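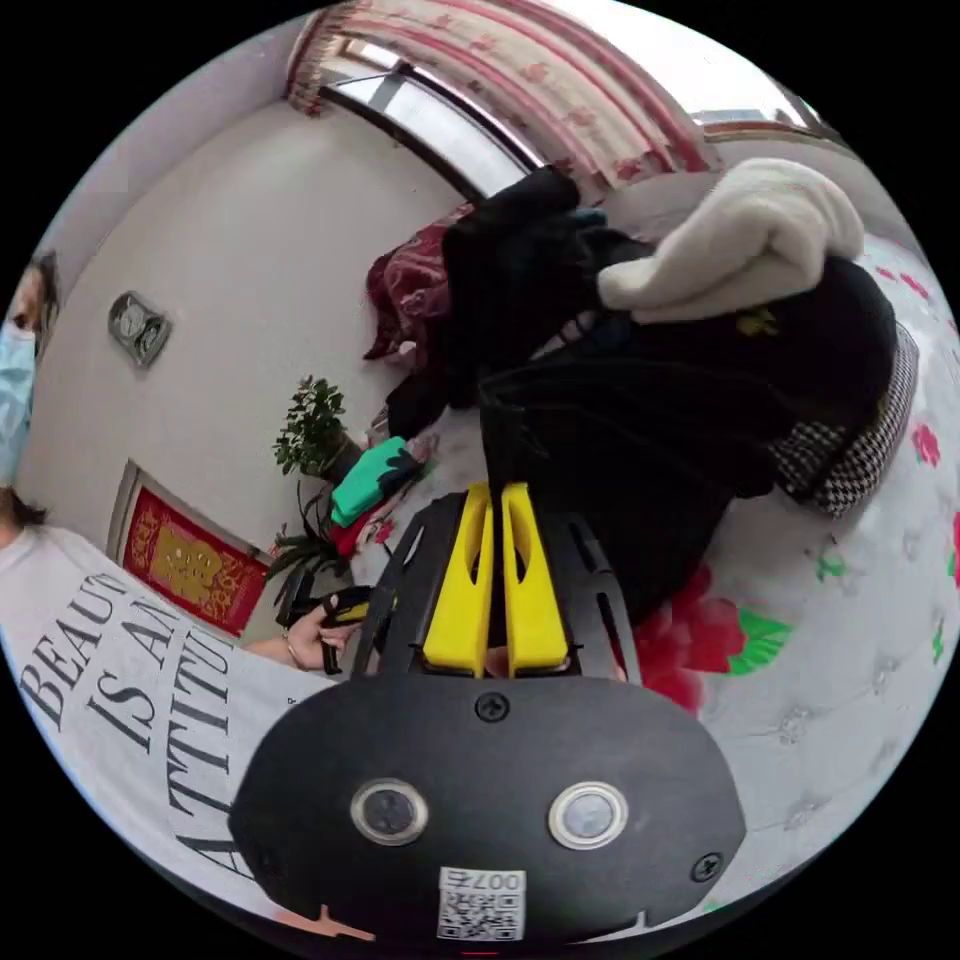 White T-shirt with big black serif lettering, light blue face mask.

Part 3. Setting up your filming alerts

By now you should have Prideo installed and an account that lets you in. If you're still waiting on the confirmation email, go back to Part 2 and check the bit about spam folders, then come find me again.

This part gets you to the fun stuff: your phone buzzing when a crew rolls up in your neighborhood. I mostly use it to follow Dirby (yes, still, even after that season finale), so that's the show you'll see in my steps. Swap in whatever you're hooked on.

Add a show

1. Open Prideo and tap the star at the bottom of the screen.
2. Tap Add Show and type the title. Wait for the list to drop down and pick from there. If you just type the name and hit Done, it saves as a note and you'll never get an alert from it. I lost a whole month of Dirby night shoots that way!
3. Check the studio name under the title. For Dirby it should say Correia. There's an old game show with the same name, and following that one gets you nothing but reruns.
4. Tap Follow. The star turns solid.

Note: the free account lets you follow 13 shows. When you hit the limit the Follow button goes gray with no message at all, so if it stops working, count your stars first.

Pick your area

5. Go to Settings, then My Area.
6. Drop the pin on your home, your work, or wherever you'd really be willing to walk to on a lunch break.
7. Set the distance. It starts at 1,000 feet, which sounds generous and is tiny in practice. I live on the east side of Prundberg and never got a single alert until I bumped it up to 3 miles. Downtown you can probably leave it smaller, or you'll hear about every shampoo commercial.
8. Tap Save at the top right. Backing out with the arrow does not save. I know, I know.

Note: if you open the full map before setting your area, it tries to load every pin it has. Last time I did that it was 1,849 of them, and my poor phone got so warm I had to put it down. Set the area first and the map opens right up.

Choose what you get told

9. In Settings, tap Alerts. There are switches for Permits Posted, Crew On Site, Street Closed and Fan Sightings.
10. Turn on Permits Posted and Crew On Site. Those two are the ones I'd keep even if you turn off everything else. Permits usually show up a few days ahead, so you can plan a bit.
11. Leave Fan Sightings off for your first week. It's chatty, it goes off at all hours, and a lot of it is people who saw a tall man in sunglasses. You can always switch it on later (I did, and I love it, but I also sleep with my phone in the kitchen).
12. Set your quiet hours. Mine run from 11 p.m. to 6 a.m. Anything that comes in overnight gets bundled into one alert in the morning.

Test it

13. Scroll to the bottom of the Alerts page and tap Send Test. You should get a banner within a minute or so.

If nothing shows up, look in your phone's own notification settings and make sure Prideo is allowed. If it's allowed and still silent, sign out and back in - that has fixed it for me every time but once, and that once I had to delete the app and start over. Your followed shows come back by themselves. Your area doesn't, so redo steps 5 to 8.

Caution: an alert tells you a crew is near, and that's all it tells you. Stay behind the cones, keep your flash off, and move along when a production assistant asks you to. Don't post apartment numbers or license plates in Fan Sightings. Prideo will pull the post and can lock your account, and getting it unlocked is a slog.

Caution: please don't check the map while you're driving. Pull over, the trailers will still be there.

Once your test banner comes through, go on to Part 4, where I get into sharing a list with friends and hiding spoilers in the comments.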